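Contents Previous Next Glossary Index

Chapter 7
Reading a Fabric Claim

Every towel on the shelf is absorbent. The label says so, and the label on the one next to it says so too, usually with "super" or "ultra" in front. A word that fits every product on the shelf tells a shopper very little, and this chapter begins from the suspicion that most of the language used to sell household cloth is in the same condition.

By the end of Chapter 6 you could tell a woven fabric from a knit and name the main parts of a pile cloth. Now we put that to use. We will take the common claims one at a time (absorbent, quick-drying, lint-free, soft, long-lasting) and ask of each what would have to be measured for it to be true, who measured it, and on what. You may find the answers thin. Several of the claims fall apart at the first question.

7.1 Absorbent compared to what?

Suppose a package says that a cloth "absorbs up to 10 times its weight." The phrase "up to" should slow you down. It sets a ceiling and no floor, so a cloth that takes up twice its weight satisfies it perfectly well. Then there is the matter of weight. A thin, light cloth can hold many times its own weight and still leave a puddle on the counter, while a heavy one with a modest ratio wipes the puddle up in one pass. The ratio flatters light cloths. A figure per square foot would flatter heavy ones. Neither is dishonest, and a seller is free to print whichever looks better.

Speed is a separate question again. A new cotton towel often carries a finish left over from manufacture, and water can sit on it in beads before it sinks in. The same towel may drink quickly after several washes. If the claim was tested on washed cloth and you are using it new, or the other way around, the number on the label belongs to a different towel from the one in your hand.

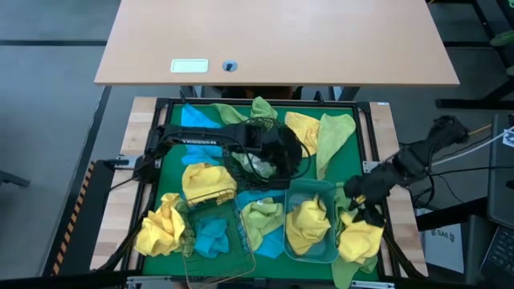 Figure 7.1 Green work surface bordered by butcher-block strips.

Where and how a cloth is tested matters as much as the result. Was it dipped, and if so, for how long? Was it hung to drip before weighing, or squeezed, or weighed straight out of the tray? Each choice moves the answer. A test report that leaves these things out can't be repeated, and a test that can't be repeated is close to an opinion. When a class of ours compared two catalog towels, Graltden and Lekota, the groups that let the cloths drip ranked them one way and the groups that squeezed them ranked them the other. Both sets of students had been careful. They had been answering different questions.

7.2 The trouble with weight

Shoppers who have learned to distrust adjectives tend to reach for a number, and the number they are usually offered is weight per unit area, in grams per square meter. It is a real measurement and we have no quarrel with it. The quarrel is with what gets hung on it. A bath towel of 800 grams per square meter is sold as luxury, and one of half that as something for the gym bag, as though the figure measured quality.

It measures how much material is there. Part of that material is in the ground weave, part in the pile, and in some cloths a fair share is in the borders. Two towels can weigh the same and behave very differently at the sink.

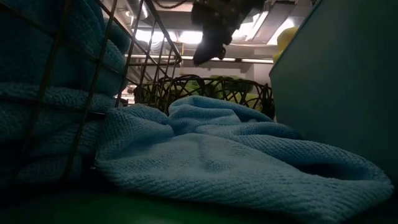
Heavy cloth also dries slowly, a fact that rarely makes it onto the package. In a humid bathroom a towel that never quite dries will smell by Thursday whatever it cost, and washing it more often shortens its life. A hostel manager buying for 240 beds would be foolish to ignore drying time, and the cost of running the dryers may well outgrow the price of the towels. For a household the sums are smaller but the direction is the same. Weight buys you something. It also costs you something, and only one side of that bargain is advertised.

7.3 What the surface can tell you

Much can be learned by looking closely at a cloth before reading a word about it, provided you don't ask too much of your eyes. Loops add surface area, and surface area gives water more places to go. That much is sound. But density is easily misjudged on a cloth that has been folded and fluffed for display, so open it out, bend it over a finger and look between the rows. On the yellow-green terry cloth in Figure 7.3 the short loops run in broken diagonal rows, and darker gaps show between them. The lime-green stitched hem is worth a glance too, if only to remind you that edges are made differently from the middle and may wear on a different schedule. None of this gives you an absorbency figure, and anyone who says they can read one off the pile is guessing. 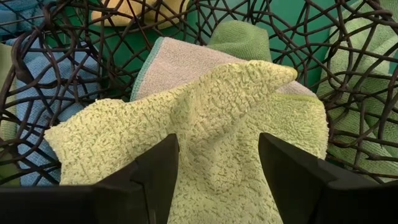
Softness is the hardest of the claims to pin down, and so the safest to make. Sellers know that a hand on a store shelf is a poor instrument. Finishes that make new terry feel plush can wash out, and a towel is touched at its best moment, dry, clean and folded. Raised loops like those in the yellow-green cloth are what the fingertips meet first, so a finish doesn't have to reach very deep to change the verdict. One brochure in our files, for a line called Arkitz, reports that its towels were "29 percent softer." Softer than what is left to the reader. The sensible response is to treat the number as decoration until somebody supplies the rest of the sentence.

Before going on to 7.4, find a towel label at home and copy out each claim on it. Beside each one write the measurement that would support it. Leave a blank where you can't think of any – there will probably be blanks.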